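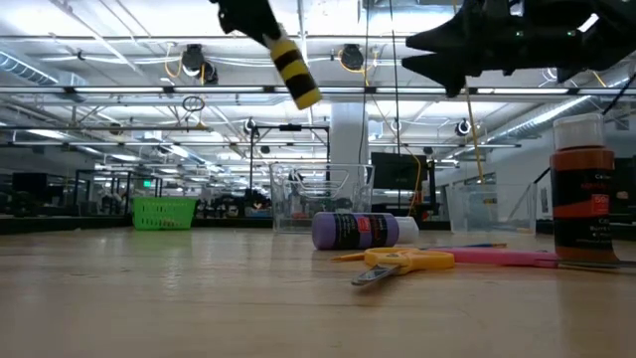

Section 4. Sharing a Sorting Table With the Arms

Your station has been assigned a pair of arms from Stallent, running the Flilia sorting program, and you have been assigned to them in return. Your job used to be putting craft supplies into bins. It is now deciding which bin, which pays the same and involves less bending. A typical start-of-job table has paint bottles, scissors and a brush out on the wood, one bottle standing and another on its side, with clear bins and a green basket waiting farther back. The arms can work from a spread like that. They are slower than you at it, and they don't talk about their weekend.

Before you start

You will need:
Station key
Bin cards (in the Jakab binder, left pocket)
A dry cloth
Something to do with your hands

4.1 Setting out the job

1. Turn the key to HOLD. The arms stop where they are, including in midair. Leave them there.
2. Put out the bins and baskets the job calls for. Clip a bin card to each one.
3. Place the supplies within reach of both arms. Leave space between items. You don't have to line them up, and people who do tend to be the ones redoing it at 4 in the afternoon.
4. Check that every cap is closed. The program checks color and shape. It has no opinion on leaks.
5. Close scissors before you set them down.
6. Step behind the floor line and turn the key to RUN.

CAUTION: Keep hands, sleeves and lanyards off the table while the key is at RUN. "I was only going to nudge it" appears in the incident log more often than any other sentence.

NOTE: Bottles may lie down or stand up. If a standing bottle falls over during a run, the program will look at the table again and carry on. Leave the bottle alone.

4.2 While it runs

The panel shows a green bar when all is well. An amber bar means the arms have a question, and the question is for you.

1. Read the item code. Codes from 300 up are questions about where something goes.
2. Pick a bin on the panel and press SEND.
3. If you don't know either, press SET ASIDE. This is allowed. The button was added after Wastow, our pilot site, spent a whole shift guessing.

Code 805 means an item was dropped. Turn the key to HOLD, wait for the panel to say HELD, then pick the item up and put it back on the table.

CAUTION: An arm that isn't moving may be thinking. Only the word HELD means it has stopped.

4.3 What is still your job

Anything sticky, cracked or unlabeled. Refilling empty bins. Saying when a job is finished, because the program will go on looking for brushes until told otherwise. You may also stop a run for any reason, and you don't need a supervisor's okay to do it.

Sorting targets for the old hand line no longer apply to your station. If a target sheet is still taped to your post, take it down. If it goes back up, see Section 5.

4.4 End of shift

1. Press PARK and wait for HELD.
2. Turn the key to OFF and take it out.
3. Wipe the tabletop with the dry cloth. Paint spots confuse the program and annoy the morning crew.
4. Write any set-aside items on the shift sheet. "Misc." is no longer accepted.
5. Hang the key on its hook. Keys that go home in pockets are missed by everyone except the arms.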